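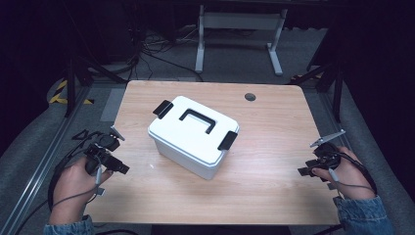 A customer in Ludalthorpe wrote to ask whether the lid would stay put if the box was picked up by the handle with a full load of tins in it. It will, provided both clips are shut first.

# Kinomel storage box with clip lid

White plastic box with a slightly frosted finish, a fitted lid and a black carrying handle on top. The handle lies flat against the lid when it is down. There are two black clips, one at each short end, which fold over the rim.

- Length: 445 mm
- Lid: included
- Clips: 2, black
- Order in packs of one or 30

The raised rim runs right round the lid. Wipe along the inside of it now and then -- dust collects there.

**Cleaning**

Warm water and washing-up liquid. No scouring pads, they mark the matt surface. Open the clips before lifting the lid off.

**Spares**

Clips are sold in pairs under the Tokarz parts list. They are the same clips as on the older Duvberg box, but the lids do not swap over.

**Delivery**

Single boxes go out within 96 hours. Packs of 30 come on a pallet and need someone in to sign for them.

Page last changed Monday, July 23, 2018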